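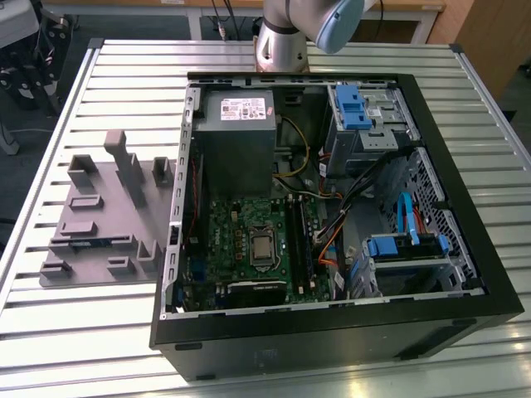

Shallow frying of filled pastry is governed by the temperature of the oil and by the amount of water left in the filling. Both are set before the first piece goes into the pan. A filling that carries free water will soften the wrapper from inside, and the steam then opens the seam. Heat has to leave the pastry evenly as well as enter it. Any dense body holds heat longer than a thin one: in an opened desktop computer the processor sits under a flat metal spreader, which passes heat outwards over a wider area, and a heavy-based pan does the same job in the other direction. Use the heaviest pan available.

Filling. Shred the cabbage and carrot, salt them and leave them for 16 minutes, then squeeze them in a cloth. Cook the minced pork separately and let it cool fully. Combine only when both are cold. The filling should hold its shape when pressed and leave no liquid on the board.

Wrappers. Keep the stack under a damp cloth and take off one sheet at a time. Place the filling a third of the way up, fold the near corner over it, bring in the two sides and roll firmly. Seal with flour paste. Egg may be used – it colours faster than the rest of the sheet.

Frying. Fry in batches of seven. A larger batch lowers the oil temperature and the wrappers take up fat before they set. Turn three times. Drain upright in a rack, seam side towards the wall of the rack, and do not stack while hot.

Holding. Rolls for service within the hour stay uncovered. Covered rolls lose their crispness quickly and a second frying restores only part of it. Rolls for freezing should be frozen raw, in a single layer, and fried from frozen at a slightly lower heat.

Dipping sauce is dealt with in the Garnar handout. Students in the May group should read it before the practical and bring their own cloths.

Print this page | E-mail this page

Comments

Riaan Ndlovu
Does the salting time change for white cabbage? Mine was still wet after squeezing.

Hildegard Kleinschmidt
White cabbage needs finer shredding. The time stays the same. Squeeze in smaller handfuls.

Tshepo Buthelezi
I used mushrooms in place of the pork. They had to be cooked down until the pan was dry, otherwise the seams opened.

Ruan Masilela
Can the flour paste be made the day before?

Hildegard Kleinschmidt
Yes, if kept cold and stirred again before use.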